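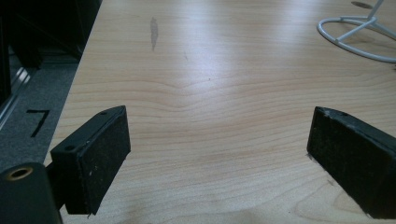

Pre-tied bow tie

A pre-tied bow tie is a bow tie whose knot is sewn in place at the factory, so the wearer only has to fasten a band around the neck. I've been writing up neckwear for the Ternville clothing pages for a while now, and this is the entry I get the most mail about (people have feelings!).

Construction

The bow is usually one piece of fabric folded into two wings and pinched by a small wrapped center. Behind it runs the band, which closes with a hook and a slider. Most of the ones I own adjust up to 20 inches, and the slider is always stiffer than I'd like. Clip-on ties are close cousins, but they skip the band and grab the collar directly, so I count them separately.

Fabric and color

Satin and grosgrain are for evening, and velvet, wool and cotton turn up everywhere else. Black is the formal standard. Burgundy is my own favorite, dark enough for a dinner and still cheerful with a gray suit. 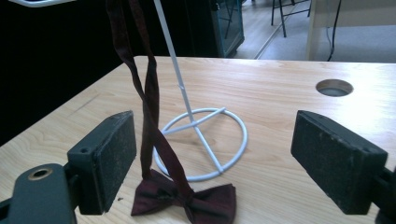 Dark burgundy pre-tied bow tie with a white wire display stand.

Storage and display

Shops like wire stands, which take up hardly any counter and don't squash the wings. Teteck sells a plain one, and Bautista has a heavier model with a wider base that I bought 3 of last September. At home a shallow drawer works fine, bow facing up, band loosely coiled to one side.

If you'd rather lay your ties out on a table to sort them, pick a smooth one and wipe it first. Velvet picks up everything.

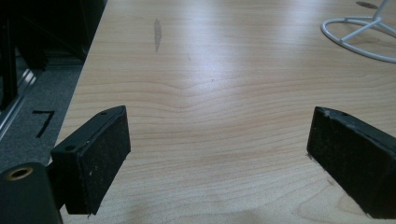
For lint I use a soft clothes brush and go with the pile, one wing at a time. Tape is quicker but I've pulled threads with it, so never again on satin! Creases mostly drop out if you hang the tie in a steamy bathroom, and the older Tostunine ones with card inside the bow should be kept well away from that, as the card warps.

See also: Bow tie, Clip-on tie, Cummerbund

Last edited 4 May 2026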